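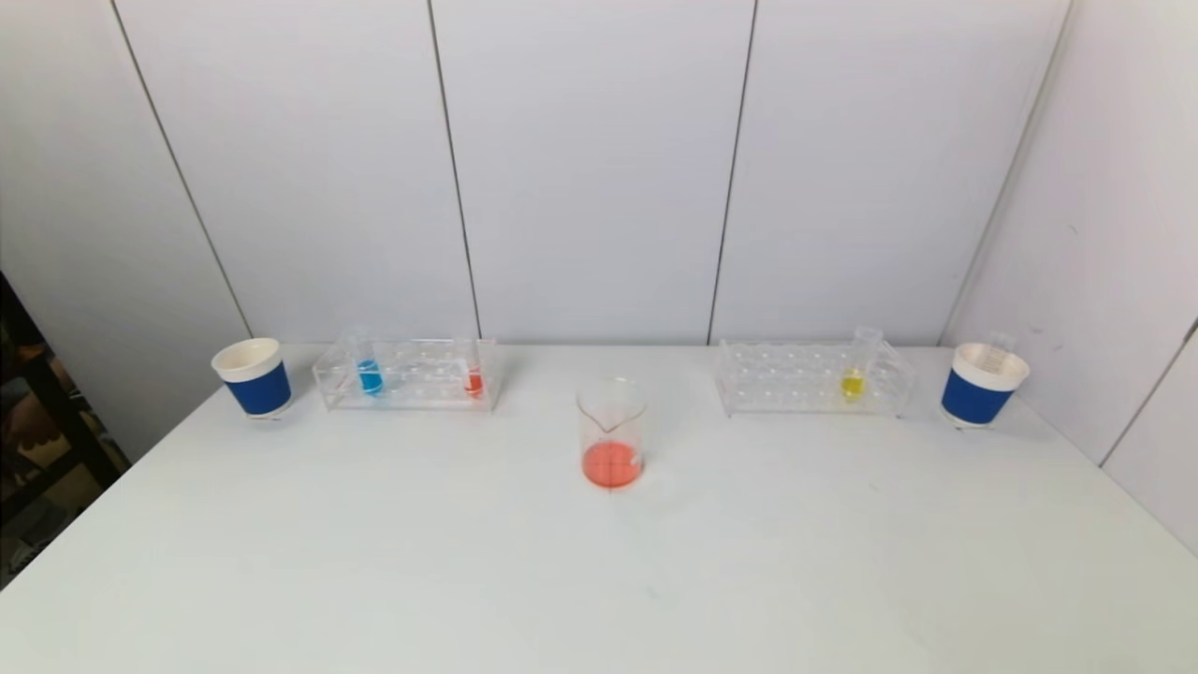
Waltraud Reinholz wrote on the course forum that she did not mind a machine doing the pouring, but that she minded very much being asked afterward why the machine had stopped. Her post drew more replies than any other this term, and it is a suitable starting point for this unit. The question of who answers for an automated step is older than any of the equipment discussed in the course.

Unit 3: Automation at the Laboratory Bench
Work and Organization, Handout for Enrolled Students
Revised 08/10/2021

Purpose of the unit

This handout accompanies the lecture on small-scale automation in testing laboratories. Students are expected to read it before the seminar and to bring written answers to the two tasks at the end. The case used throughout is Cutita, a contract laboratory that tests water and cleaning products for outside customers. The laboratory has 80 employees. It moved part of its liquid handling to a robot arm in January, under an internal project named Liyanage.

Background to the case

Before the project, bench technicians at Cutita prepared colored reference liquids by hand. A technician took a tube from a rack, poured or pipetted its contents into a beaker, mixed them, recorded the volume, and returned the tube. In a busy month the group prepared 1,540 such mixtures. The work was repetitive, and management described it as low in skill. The technicians did not agree with that description, and the difference of opinion matters for what follows.

When the project team asked them to write down the steps of one mixture, the first draft filled less than a page. After observation on the bench the list was much longer. It included holding the tube to the light, waiting for a drop to fall from the lip, and setting aside a rack that did not sit flat. None of these steps appeared in the written procedure. This is a common finding in studies of manual work, and students should compare it with the reading on tacit skill from Unit 2.

What was automated

The project covered three operations: picking up a tube, tipping it into a beaker, and returning it to the rack. Everything before and after remained with the technicians. They fill and label the tubes, place the racks, read the finished mixture, and clean the glassware.

The division looks simple on paper. In practice it changed the order of the day. A technician who formerly completed one mixture from start to finish now sets up a station, leaves it, and returns to read the result. Several stations may be at different stages at once.

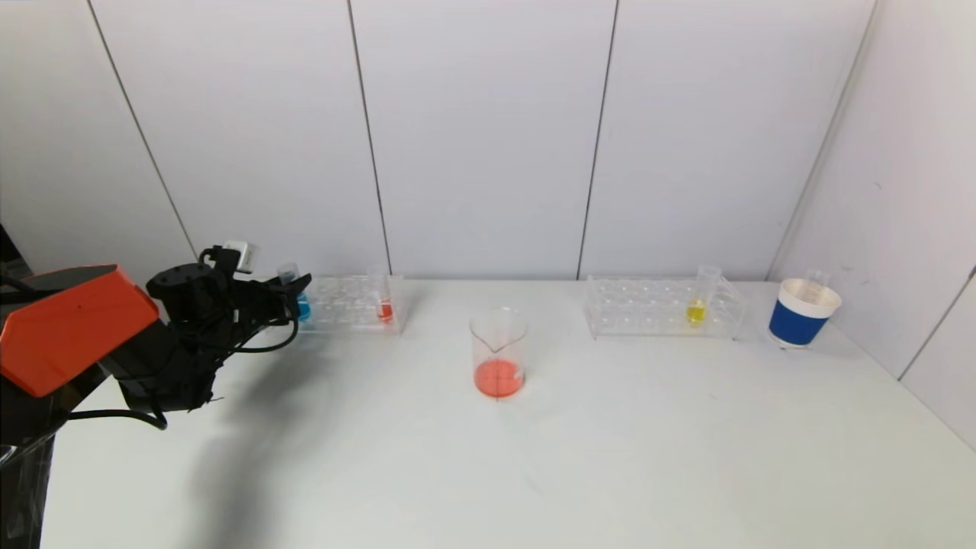
The layout of the station therefore became a matter of discussion in its own right. A person can find a rack that has been moved a hand's width to the side and will hardly notice having done so. An automated station may find it too, or it may stop, or it may continue incorrectly, depending on how it has been set up. At Cutita the technicians were asked to keep racks and beakers in agreed positions and to clear other items from the working area. Some regarded this as ordinary good practice. Others felt that they were now arranging their bench for the convenience of the equipment.

Effects on the staff

No positions were removed during the first stage. The changes were of a different kind, and they did not affect all employees in the same way.

Physical strain. Technicians reported less discomfort in the wrist and thumb at the end of a shift. This was the effect most widely welcomed.

Attention. Time spent pouring was replaced by time spent checking. Several technicians found checking more tiring, as it offers little to do with the hands and still requires full concentration.

Training. New employees had formerly learned the materials by handling them. Under the new arrangement a trainee could work for weeks without pouring anything. The laboratory responded by requiring each trainee to complete 200 mixtures by hand before being assigned to a station.

Responsibility. The signature on the record sheet remained that of the technician. The sheet did not state which steps had been carried out by a person and which had not. A second column was added after the staff council raised the matter - a small change, but one that settled a good deal of argument.

A note on scheduling

The laboratory plans its shifts with a program named Istness. The first schedules treated the robot station as if it needed no staff at all, and setup and cleaning were not counted. Technicians made up the difference from their breaks. The fault lay in how the work had been entered, and it was corrected once someone from the bench was included in the planning meetings. Students should note how late this occurred.

A second laboratory, Premer, followed a different course. There the technicians wrote the first version of the station procedure themselves and management reviewed it. The introduction took longer, and fewer revisions were needed later. The two cases differ in size and in type of customer, and the comparison should be handled with care.

Terms to know

Residual task: work left to people after the main operation has been automated.

Handover point: the moment at which responsibility for an object or a result passes between a person and a machine.

Hidden step: an action that skilled workers perform but that is absent from the written procedure.

Tasks for the seminar

1. Choose a manual task that you know well. Write down its steps from memory, then carry it out and write them down again. Mark each hidden step and state whether it could be left out.

2. Draft a record sheet of one page for a task shared between a technician and a robot arm. Indicate each handover point and who signs for it.

Answers should be typed and brought to the seminar in two copies - one is collected at the door, the other is for use in discussion. Students who cannot attend should send theirs to the course office before the session begins.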